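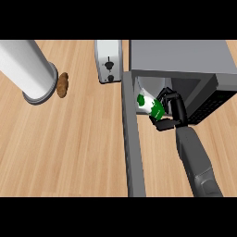 Company > About > How we work

About Tridura

Updated in June by Ljubica Krasniqi

Tridura is an equipment planning office for small manufacturers, commercial kitchens and training schools that intend to buy automation. We write specifications, build budgets and check supplier quotes. We do not sell robots and we take no commission from those who do.

The office is in Clollton, on the upper floor of the old Mayrhofer building. There are five of us. Three came from plant engineering, one from purchasing and one from simulation work.

What a plan contains

A plan starts with a task list. The client names the tasks the equipment must do, in order of value, and we break each one into reaches, grasps, loads and clearances. Putting a small package into a microwave oven, for instance, is entered as an approach past an open door, a hold on the package and a release inside the cavity. Each entry gets a required reach, a payload and a tolerance.

Next we model the task in simulation, with the counter, the appliances and the arm at their working dimensions. This is done before any quote is requested. Reach problems found at this stage cost a few hours of drafting. The same problems found after delivery usually mean a new mounting stand or a different arm.

The budget follows. We separate it into these lines:

- Arm and controller
- Gripper, with spare fingers
- Mounting, guarding and floor work
- Electrical supply and network
- Integration and programming hours
- Operator training
- Service, parts and software fees for seven years

Clients often arrive with a figure for the first line only. The service line is the one most often missing from supplier quotes, and we ask for it in writing.

Simulation and its limits

Our models are used for layout, reach and rough cycle time. They are not used to promise a success rate. Friction, soft packaging and worn door hinges are poorly represented, and any task that depends on them is marked for a physical trial. The trial is budgeted as its own line and scheduled ahead of the purchase order.

Model files belong to the client and are handed over with the plan. Our layout library, Trirkon, holds 2441 parts and appliances drawn to scale. Clients under contract may request additions.

Fees and schedule

We charge a fixed fee per plan, set after the first site visit. A single-cell plan takes five weeks from signed task list to final budget. Changes to the task list after week three are quoted separately. We review supplier quotes on Thursday of each week, and clients may sit in by phone.

What we need from you

A floor drawing, the ratings of the electrical supply, a list of the appliances or machines that will stay in place, and the name of the person who can approve spending. A lease restriction on floor anchors should be mentioned at the first call.

Related pages

Sample task list
Lease or purchase: worksheet
Gripper spares and how to budget for them
Requesting a part for the Trirkon library
Directions to the Clollton office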